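How to regrip your own golf clubs at home

Most club golfers leave their grips on far too long. If yours have gone shiny under the left thumb, or you find yourself squeezing harder on damp mornings, they are due. A full set takes an evening and needs very little equipment. I did my first set on the kitchen worktop and it came out fine.

These instructions are for ordinary rubber or corded slip-on grips fitted with double-sided tape and solvent. Putter grips go on much the same way, with one difference covered near the end.

What you need

New grips, one per club, plus a spare
Double-sided grip tape, in strips or on a roll
Grip solvent or white spirit
A hooked blade
A vice and a rubber shaft clamp
A paint tray or an old roasting tin
Rags
A golf tee
Masking tape

Check the grip size before you order. The core size is stamped inside the mouth of the grip and should match the butt of your shaft, which on most men's steel shafts is .600. If you put a .580 grip on a .600 shaft it will stretch and come up slightly thick. Plenty of people do this on purpose, but do it to the whole set or none of it.

Work with a window open. Solvent fumes build up quickly in a small room, and you should keep well away from the boiler or any naked flame.

Taking the old grip off

Clamp the shaft in the vice using the rubber clamp, with the butt end pointing towards you and the toe of the club pointing straight up. Tighten it enough that the club can't twist. On graphite, go gently. A crushed graphite shaft is finished.

Start the hooked blade at the mouth of the grip and cut along its length, away from your body. Hooked blades lift the rubber as they go and are much less likely to mark the shaft. Never use a straight blade on graphite. Once the cut reaches the cap, peel the grip open and pull it off in one piece.

The old tape is the tedious part. Fresh tape peels away in strips. Tape that has been on for years comes off in crumbs, and a hairdryer on a medium setting helps. Keep the heat moving on graphite and don't let the shaft get too hot to hold. Wipe off whatever is left with a rag and solvent until the shaft feels smooth, then let it dry.

Taping the shaft

Hold the new grip against the shaft, with the cap level with the butt, and mark where the mouth comes to. A small piece of masking tape will do. Your grip tape should stop just short of that mark.

Lay a strip of tape lengthways along the shaft and wrap it round so the edges meet. Leave a little hanging over the butt end, peel off the backing, then twist the overhang and push it inside the shaft. This keeps solvent out of the shaft and stops the cap tearing.

If you like a thicker grip, put masking tape on first and the double-sided tape over it. Each extra layer adds roughly a sixty-fourth of an inch. I use two layers under my lower hand only, which takes some of the taper out.

Fitting the new grip

Read this section through before you open the solvent. Once the grip is wet you have very little time.

Push the tee into the vent hole in the cap. Pour a good splash of solvent into the grip, put a finger over the open end and shake it so the whole inside is wet. Pour what's left along the tape, with the tray underneath to catch it. Use more than you think you need. Nearly every grip that sticks halfway does so through being too dry.

Pinch the mouth of the grip, get the lower lip over the butt of the shaft, and push on in one firm movement. Don't stop. Keep going until you feel the cap hit the end of the shaft, then take the tee out.

You now have a minute or so to line it up. Look down from the butt end with the clubface square, and turn the grip until its pattern or logo sits centrally. Check that it hasn't stretched past your masking tape mark. If it has, ease it back up. Then stand the club in its playing position and look again.

If a grip jams partway, pull it off straight away, add more solvent and start again. If it won't move either way, cut it off and use the spare.

Putters

Many putter grips have a flat front. Get this square to the face by resting the flat of a ruler against it and sighting down to the leading edge. Take your time over this one, as a flat that is even slightly off will bother you on every short putt.

Drying

Leave the clubs overnight if you used grip solvent. With white spirit I would give them a full day, longer in a cold garage in February. Stand them with the heads down and don't lean on the grips.

Before you play, try to twist each grip with both hands. It shouldn't move at all. If one does, leave it another day, and if it still turns, take it off and do it again with fresh tape.

Looking after them

Warm water, a drop of washing-up liquid and an old nailbrush will bring the tackiness back. I do mine every 6 rounds or so — more often in summer, when sun cream gets into everything. Rinse them well and dry them with a towel before they go back in the bag.

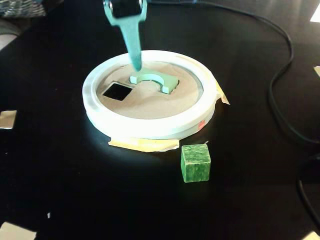
Corded grips can take a stiffer brush than plain rubber, and they need it, as dirt packs in between the threads. Keep the bag out of a hot car boot too, where rubber hardens faster than it does on the course.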